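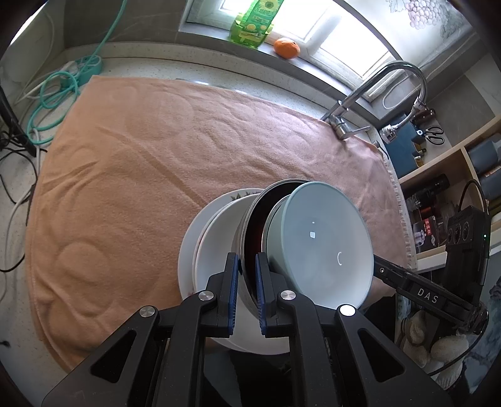

4.2 Where the washing-up goes

Most studies of kitchen work treat washing-up as finished when the last item leaves the sink. Our records suggest that a good deal of the work comes later, and that it depends on how much clear counter there is between the sink and the nearest wall or appliance. This section deals with that stretch of counter and with what households put on it.

The 60 households in the sample were drawn from two housing types. The flats on the Girnska estate have galley kitchens with a single run of worktop under the window. The terraced houses in Virby have larger kitchens, often with a second worktop across the room, but the sink is nearly always under the window there too. Each household kept a log for two weeks in November, noting every time dishes were washed by hand, where they were put afterwards and when they were put away. After removing incomplete entries we had 3258 logged items of crockery, cookware and cutlery. Photographs taken in the kitchens were used alongside the logs to work out how items had been arranged, which the logs do not record well.

Households were first sorted by the surface they used most. Three surfaces cover nearly all cases: a wire or plastic rack, the ribbed draining board of the sink unit itself, and a towel or cloth laid on the worktop. Racks were the most common in Virby. Towels were the most common at Girnska, where many of the sinks are inset and have no draining board. In 11 households the main surface changed during the two weeks, usually from a rack to a towel when guests were staying or when a large pan had been used.

The towel is easily overlooked because it is not sold as kitchen equipment and does not appear in the inventories used in earlier work, including the Mercado checklist we started from. We had to add it after the first round of visits. Tea towels were used for glasses and small loads. For a full meal's washing-up most households took out something bigger, typically a bath or hand towel that had been retired from the bathroom. These are thicker, they do not slide, and they can be folded double under heavy things. Participants were firm about which towel was meant for this and several kept it on its own hook.

A towel has no slots, so the items have to support one another. Figure 4 gives a fair idea of how this is done. A large peach towel with a raised swirling pattern has been spread over most of the worktop, and the dishes are stood in a row on it, upright: a pale blue-grey bowl facing outwards, a dark pot with a metal rim behind it, then a white bowl and a white plate with small green leaves near its rim. The windowsill and the space beside the tap are in use for other things, among them a bottle of sunflower oil and a knife block, and the towel fits into what remains.

We call this arrangement a leaning stack. It was found in both housing types, though far more often at Girnska. It takes up less worktop than laying the same items face down, and it lets a household put plates, bowls and pans in one group. Its weakness is that the items are no longer independent. Taking a bowl from the middle means holding its neighbour with the other hand, and participants described planning the order of unloading in the same way that they planned the order of washing. One wrote in the log that the pan "always ends up in the wrong place" since it was washed last but was the first thing needed for breakfast.

The order of washing does not fully explain the order of the stack. If it did, glasses and lightly soiled plates would stand at the back or at one end in most kitchens, as these are usually washed first. What we found was that households often left a gap and came back to it, or shifted the whole row along to let in something heavy. Pots were treated in two ways. Some households used them as a kind of bookend, with the plates leaning against the side. Others slotted them between bowls of similar width, where the curve of one rests in the curve of the next. The second method holds better but makes the pot harder to lift out, as it has to be taken by the rim unless the handle happens to point upwards. Handles were a frequent complaint, and long-handled frying pans were kept out of the stack altogether in 23 households and left on the hob.

The drying surface also has to share its space with things that live on the worktop all the time. Participants were asked to list whatever stood within arm's reach of the sink. Oil, washing-up liquid, knives, scissors, fruit and charging cables came up most. These were moved far less often than we had expected. When the towel was laid out, it was usually folded or bunched to go round them, and the fringe or hem was left to hang where it fell. Only when there were too many dishes for the space did anyone move the fixed items, and in such cases they tended to go to the windowsill. Some never came back. Sills in the Girnska flats held more kitchen goods than those in Virby, and we think the overflow from the worktop is part of the reason.

Putting away was the least regular step. Racks were often left partly full from one meal to the next, with clean plates taken straight from the rack to the table. Towels were cleared sooner. The worktop is needed for cooking, and a damp towel left lying under dishes was widely disliked. Households that used a towel were more likely to dry by hand the few items still wet when they wanted the space back, using a separate cloth. In this respect the towel users did more work per wash, although they rarely described it that way. Several said that they preferred the towel as it could be put in the wash and the counter was then clear, whereas a rack has to be scrubbed and stored somewhere.

There are limits to what the records can show. The logs were kept by whoever was willing to keep them, and dishes washed by other members of the household are probably under-reported. Households with a dishwasher were included if they also washed by hand at least once a day, but what they washed by hand was mainly pans and knives, and their stacks are not easy to compare with the rest. The photographs show how things stood at one moment and cannot tell us how long they had been there. For timing we relied on the logs alone.

The Bondent layout guide, which was used when the Girnska kitchens were refitted, allows for a draining area on one side of the sink and assumes that it will be kept free. In the flats we visited it was also where bread was cut, where phones were charged and where shopping was put down. Section 4.3 looks at how these uses were spread over the day, and at what happened to the towel when two of them were wanted at once.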